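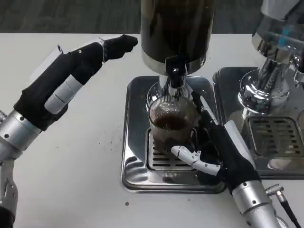 Zwischenbericht zum Fördervorhaben "Gemeinschaftsverpflegung in kleinen Tagungshäusern"
Standort Dornholm, zweites Förderjahr
Stand: 19.10.2022
Berichterstattung: Marisol Cabrera, Projektleitung

1. Stand der Umsetzung

Im Berichtszeitraum wurden die Arbeitspakete Bedarfserhebung und Lieferantenauswahl abgeschlossen. Das Arbeitspaket Personalqualifizierung läuft planmäßig und endet im Januar. Von den 20 angeschriebenen Tagungshäusern der Region beteiligen sich 14 an der Erhebung. Zwei Häuser haben ihre Teilnahme aus betrieblichen Gründen zurückgestellt, eine Rückmeldung der übrigen steht aus.

Die Auswertung der Wochenprotokolle zeigt, dass der Lebensmittelverlust überwiegend beim Frühstück und in der Pausenverpflegung entsteht. Die Mittagsverpflegung wird in den meisten Häusern bereits nach verbindlicher Teilnehmerzahl kalkuliert. Für die Pausenverpflegung fehlen vergleichbare Vorgaben; die bereitgestellten Mengen richten sich häufig nach der Raumgröße.

2. Lieferanten und Beschaffung

Mit der Firma Heinonen wurde eine Rahmenvereinbarung über Trockenwaren und Kaffee geschlossen. Sie sieht kleinere Gebinde und einen festen Liefertag vor. Die Verhandlungen mit der Molkerei Cikitz sind noch nicht beendet. Strittig ist die Mindestabnahme außerhalb der Hauptsaison. Die Projektleitung rechnet mit einer Einigung vor Jahresende.

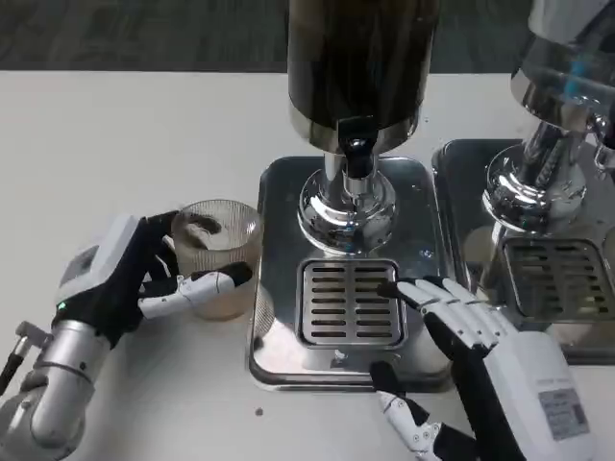 Die Bestellmengen werden seit Beginn des zweiten Förderjahres zentral erfasst. Das hierfür eingesetzte Tabellenwerk wurde vom Partnerhaus Golthorpe übernommen und an die hiesige Kontenstruktur angepasst. Die Übertragung der Altdaten hat bis zu sieben Arbeitstage je Haus beansprucht und damit mehr Zeit gebunden als veranschlagt.

3. Mittelverwendung

Die Sachmittel wurden im bewilligten Rahmen abgerufen. Bei den Personalmitteln besteht ein Minderverbrauch, der auf die verspätete Besetzung der Teilzeitstelle zurückgeht. Es wird beantragt, den nicht verausgabten Betrag in das Folgejahr zu übertragen und für zusätzliche Schulungstermine einzusetzen.

4. Weiteres Vorgehen

Bis zum nächsten Bericht sind die Mengenempfehlungen für die Pausenverpflegung zu erarbeiten und mit den beteiligten Häusern abzustimmen. Der Entwurf wird dem Fördergeber vorab zur Kenntnis gegeben. Der Einzelnachweis der Ausgaben liegt als Anlage bei.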